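The Second Life of a Sunday Shirt
What a small mending and washing business in a harbor town taught me about the clothes I own

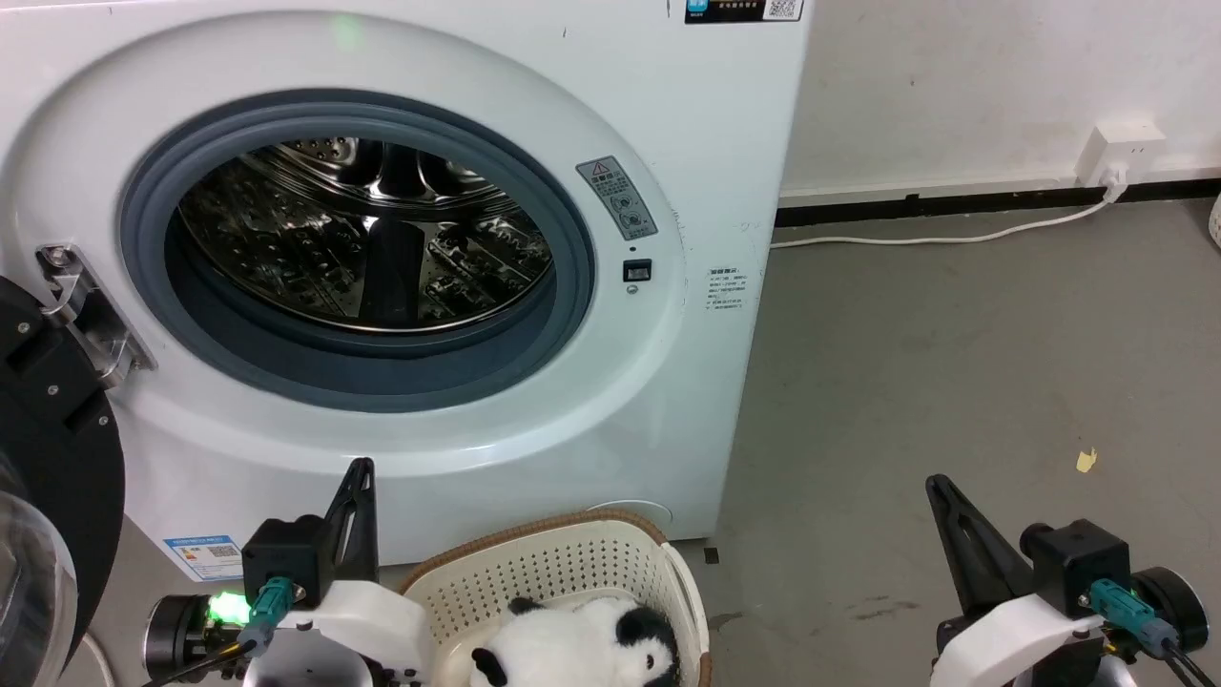
An open front-loader, with the steel drum behind its gray rubber door seal.

I came to Fustow to write about the harbor, and I ended up writing about shirts. My hotel room had no laundry service, I had packed badly, and the woman at the reception desk told me to walk up the hill behind the church and look for a green door. Behind this door was Atunari, which is a laundry in the front and a mending room in the back, and I stayed there for most of the afternoon.

The owner is Morag Cruickshank. She is a tall woman with short gray hair and she speaks slowly, for which I was thankful, as my ear for the local accent was still poor. She took my bag, pulled out a blue shirt, and turned the collar up with her thumb.

"You wash this too often," she said. "And too hot."

It was true. I grew up in a house where clean meant boiled. My grandmother had a big pot for the white things and a wooden stick to push them under, and when we finally got a machine she chose always the highest number on the dial. For many years I did the same without thinking. My shirts became thin at the elbows and pale at the shoulders, I threw them away, and I bought others.

Mrs. Cruickshank does not blame the machines. She blames the habit of putting every piece of clothing in the basket at the end of the day. A wool sweater, she told me, can be worn many times if it gets a night on a chair near an open window. Jeans can wait. Socks and underwear cannot wait, and she made a face when I asked. Between these two ends there is a wide country where each person must decide alone, and most of us decide too quickly.

She learned the trade at Moncrieff, a firm that made work clothes for the fishing boats and closed when she was still young. She started there on a February morning, in the room where the returned jackets came in. The jackets were heavy with salt. The older women rinsed them in plain cold water before any soap touched them, and they looked at every seam while it was still wet, as a weak thread shows itself better then. She still works in this order. First she looks, then she rinses, then she washes, and the needle comes last, when all is dry.

The back room is not large. It has a long table, a lamp on a bent arm, and a wall of thread arranged by color. On the day I visited, the table was covered by a tablecloth with a burn from a candle. The customer had wanted the hole to disappear. Mrs. Cruickshank had called her and suggested a patch in the shape of a leaf, and there was some discussion on the telephone about whether a leaf was suitable for a Christmas tablecloth. It was agreed that it could be a holly leaf.

I asked what people bring most often. Trousers, she said, worn through between the legs. After this come coat linings, and then sweaters with moth holes, which arrive in spring and again at the end of summer. The strangest thing she ever mended was the sail of a model boat, and the saddest was a child's blanket of which so little was left that she sewed the remains onto a new one and told the parents to say nothing.

For the patches she buys cloth from Lisorier, a mill on the other side of the bay that sells its remnants by weight. She let me go with her when she drove there the next day. The remnants lie in bins, and she goes through them with both arms, like somebody looking for a ring in a haystack. She bought two kilos of gray flannel and a piece of yellow corduroy for which she had no plan. I bought a piece of the flannel too. I also had no plan, but it seemed impolite to leave with empty hands.

On the way back we spoke about money. A simple patch at Atunari costs 18, and a new pair of cheap trousers in the shop by the harbor is not much more. She knows this very well. Some customers count on their fingers at the counter, thank her, and go down the hill again. She does not argue with them. She said only that the trousers she mended six years ago still come in sometimes for a button, and that she is pleased to see them, more than she is pleased to see certain people.

Her advice on washing is short, and I wrote it down in the car. Close the zippers. Turn dark things inside out. Use less powder than the box tells you. Do not fill the drum until you must push, because the clothes need room to fall. Leave the door open when you have finished, so that the inside can dry. And take the shirts out at once, while the creases are still undecided. That was her word, and I liked it so much that I asked her to repeat it.

I had not thought that I would change, at my age, the way I treat a shirt. But at home I now have a chair by the window, and there is usually a sweater on it. I turned the machine down to a lower number. I bought needles, and I learned to sew on a button so that it stays, with a small neck of thread under it to let the cloth breathe. My first patch, from the gray flannel, is on the elbow of the blue shirt. It is not straight, and my daughter noticed it before I had both arms in the sleeves.

Mrs. Cruickshank asked me to send her a photograph of it. I sent one, and her answer came the same evening: "Smaller stitches next time. Otherwise fine."

Atunari takes in mending on weekday mornings and closes for the summer break on Fri 15 July. Pieces left after that date will wait until she is back from her sister's.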